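Report on the Spring Visit to the Kollach Bottling Works and Deposit Return Center, Patville

Submitted to the members of the Regional Packaging and Waste Study Group

The group visited the Kollach works in March at the invitation of the plant management. The visit had been requested the previous fall, when members were preparing comments on the county's proposed bottle deposit and found that few of them had seen a filling line or a return center in operation. Kollach runs both on one site, on the east side of Patville, and was able to offer a full morning.

Members assembled at the gatehouse at 8:45 a.m. Safety shoes and hair covers were issued, and the site rules were read aloud. Photography was not permitted on the filling floor. The party was then divided in two, one half beginning at the filling hall and the other at the return center, with the halves changing places at mid-morning. The present report follows the order of the first party.

The filling hall

The hall was built as a dairy and was converted to soft drinks after the dairy moved to Clustska. Its age shows in the tiled walls and in the drains, which were laid for a wetter kind of work. Bottles are blown on site from short molded tubes, known in the trade as preforms. A preform is heated, stretched, and blown against a mold in a single operation, and the bottle leaves the machine ready to be rinsed and filled.

The line supervisor explained that storing preforms in place of finished bottles had freed most of the old warehouse. Members asked whether recycled material could be used in the preforms. It can, and is, although the proportion changes with the price and quality of what is offered. Clear material is the hardest to obtain, as every bottler in the region wants it.

Noise in the hall is considerable. Several members reported that they could not follow the supervisor's remarks at the capping station, and the group recommends that headsets be requested for any future visit.

Color, labels, and closures
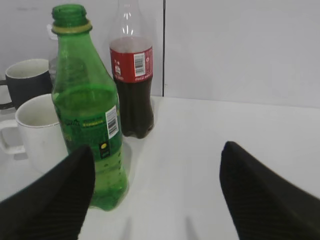 The question of color took up more of the morning than the program had allowed. Clear plastic can be made into nearly anything after recycling, while colored plastic is limited to products of the same or a darker shade. Green holds a middle place. There is a steady market for it, mainly in strapping and fiber, but it brings a lower price than clear. A green soda bottle of the usual kind, with its darker green label and small yellow print, was therefore a useful subject for discussion, and so was the pale ring left at the base of the threads once the cap is gone. Rings and caps are commonly made of a different plastic from the bottle itself. At Kollach they are separated after shredding by floating them off in water, and they are sold under a separate contract.

Labels present a harder problem. A full sleeve can mislead the sorting equipment, which may read the sleeve and miss the bottle beneath. Adhesives that do not release in the wash leave specks in the finished flake. The works has asked its label suppliers to move to a wash-off adhesive, and two of them have done so. Members with an interest in purchasing may wish to note that the change was made at no added cost to the works in the first year of the agreement.

The return center

The return center occupies a lower building across the yard and is open to the public every weekday. Households bring bottles in bags or crates and receive a printed slip, which may be exchanged for cash at the counter or credited to an account. A household bag is limited to 70 bottles. Clubs and schools may arrange a bulk delivery of up to 1000, provided that the bottles are empty and have not been crushed.

Staff told the group that liquid left in returned bottles is the most common cause of delay. It adds weight, spoils the paper in mixed loads, and draws wasps in late summer. A notice at the counter asks the public to drain bottles at home and to bring them with their barcodes readable. Where a barcode cannot be read, the bottle is accepted but no deposit is paid, and this rule is the source of most complaints.

The Koller baler, which stands at the rear of the building, was shown in operation. It produces a bale weighing 465 pounds. Bales are held under a roof, since sunlight weakens the strapping, and are collected by truck. The center employs 42 people, many of whom work part-time around school hours.

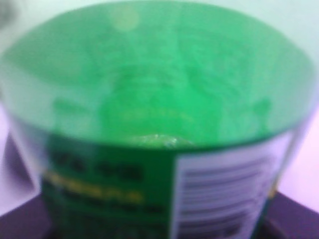
Greer Gillies remarked over lunch that the county's draft says a good deal about deposits and very little about who is to pay for small return points in the outlying townships, and asked that the group's comments address this directly. The point was well received. Plant management agreed that distance is the main reason given by residents who do not take part, and offered to share a summary of its own survey once personal details have been removed.

Matters for follow-up

The group's written comments on the draft will be circulated to members before submission. The survey summary from Kollach will be attached if it has arrived by then. A return visit to see the washing line, which was closed for maintenance, has been offered for the fall.

Members who have not yet returned their visitor badges are asked to mail them to the gatehouse.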